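Jornada de puertas abiertas de marzo: laboratorio de manipulación bimanual

Inicio > Actividades > Galerías > Puertas abiertas

La sesión de marzo se dedicó a la manipulación de menaje con dos brazos y manos antropomórficas. Asistieron 35 personas, repartidas en dos turnos, entre técnicos de integración, profesorado de formación profesional y personal de cocinas colectivas. El recorrido partió de la sala de simulación y terminó en el taller de muñecas y antebrazos. Presentó la parte de control Siriporn Onsri; la parte de entornos virtuales corrió a cargo de Maiara Leite.

El programa constó de cuatro bloques. Se resume cada uno para quienes no pudieron asistir y para los asistentes que pidieron los datos por escrito.

Bloque 1. Entorno de simulación
Cladeo es el simulador interno del laboratorio. Genera encimeras, vajilla y utensilios con geometría y material variables, y ejecuta la física de contacto a paso fijo. Cada episodio arranca con una disposición distinta de los objetos y con las dos manos en postura de espera. La versión mostrada incluye 854 disposiciones iniciales validadas. Las disposiciones con objetos interpenetrados se descartan antes de entrar en el conjunto.
Maiara Leite explicó el procedimiento de validación y respondió a preguntas sobre fricción. El coeficiente de la piedra pulida se ajusta aparte del de la madera, y ambos se sortean dentro de un intervalo en cada episodio.

Bloque 2. Teleoperación
El puesto Resero transmite a las manos simuladas la postura de los dedos del operador. Se usa para registrar demostraciones, que después alimentan el entrenamiento de la política. El retardo de la cadena se mantuvo en 19 ms durante los dos turnos. Los visitantes que lo solicitaron pudieron ocupar el puesto y probar la aproximación a un plato desde un lateral. La dificultad más citada fue la falta de sensación de contacto: el operador cierra los dedos guiándose solo por la vista.
Los registros de los visitantes no se conservan.

Bloque 3. Política de agarre
Pesico es la política entrenada con las demostraciones del puesto. Recibe la vista de la encimera y la posición de las articulaciones, y devuelve consignas para brazos y dedos. En la sesión se lanzaron 100 episodios seguidos, sin intervención del operador, proyectados en la pantalla de la sala.
Siriporn Onsri comentó los fallos habituales. Un plato llano ofrece poca altura de borde, por lo que el pulgar debe entrar casi paralelo a la superficie y los demás dedos deben cerrar desde arriba. Si la muñeca llega demasiado alta, la mano empuja el plato y no lo levanta. Las tablas de corte plantean un problema similar, agravado por el peso.
También se trató el reparto entre manos. La política decide cuál se aproxima primero y cuál espera. Con objetos centrados la elección es inestable y puede cambiar durante la aproximación. Está previsto penalizar ese cambio en el próximo entrenamiento.

Bloque 4. Taller
La visita terminó en el banco de ensayo Evangelista, donde se miden holguras de muñeca y par de cierre. Se mostró el desmontaje de un dedo y la sustitución de un tendón. El banco no estuvo en marcha durante el segundo turno por una revisión del sensor de par.

Las diapositivas de los bloques 1 y 3 pueden solicitarse en la secretaría del laboratorio. Los centros que deseen una visita de grupo deben indicar el número de asistentes y si necesitan acceso al taller, que requiere calzado cerrado.

Galería 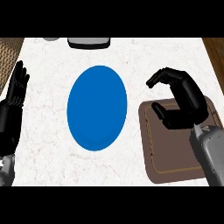
Simulación. Plato ovalado azul sobre encimera de mármol; mano derecha con los dedos curvados sobre la tabla, mano izquierda abierta y en alto.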